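Week 3: Pricing rooms after a refurbishment

Welcome back! Last week we finished with occupancy, so bring those notes with you – we'll be leaning on them a lot.

Our case is the Loren, a 60-room hotel that closed for 2 winters and reopened in June. The owners, Prusex, kept the old rate sheet for the first month and filled nearly every room. Great news? Have a look at the revenue per available room before you decide.
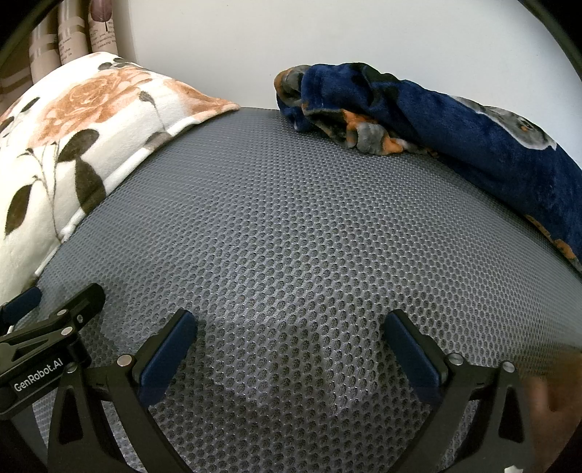

Remember that RevPAR is room revenue divided by all the rooms you could have sold, including the empty ones. The Loren sold 2,963 room nights over its opening season, and I love this case as the full house hides so much.

For the tutorial, read the Bartoš chapter on opening offers and work out which nights you'd leave out of a package. Rate sheets go in by Mon 14 December. Colour coding is welcome!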